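My Semester Reading Log: What Happened When I Read 19 Novels With a Pencil in My Hand
Nasrin Bahrami
Project report, Oct 1, 2019

So the idea for this project came to me in August, when I realized I couldn't remember the ending of a single book I'd read over the summer. Not one! I'd loved them (I have the texts to my sister to prove it) and they were just gone. I wanted to find out if writing in the margins would make any difference.

My plan was to read 19 novels and mark up every other one. The rest I read the way I always do, on my bed, way too fast, with snacks. After each book I waited 5 days and then wrote down everything I could remember without peeking. Then I went back and checked my notes against the actual chapters.

The marked-up books won, but by less than I'd hoped. I was much better on minor characters and on the order things happened in. In Valdebenito, my favorite of the whole bunch, I could still name both of the aunts and the guy who runs the ferry. With Betow, which I read unmarked, I had the main couple and a very strong feeling about a staircase, and that was pretty much it.

Endings were a mess either way. I got the last chapter of Baltia completely wrong even though I'd underlined half of it, and I think it's because I was racing to finish before midnight. My speed probably mattered as much as the pencil did, and I didn't keep track of it, so that's a hole in my project and I know it.

I also gave up on 2 books. Traltidari was one of them, and I gave it 30 pages, which felt generous to me. I left both out of my count and picked replacements off my own shelf.

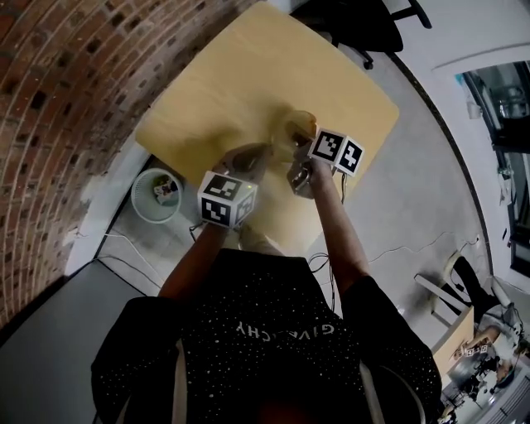

If I did this again I'd write down my start and stop times for every book, and I'd get a friend to read the same list so it isn't only my memory on trial. I'm keeping the pencil, though, at least for the long ones.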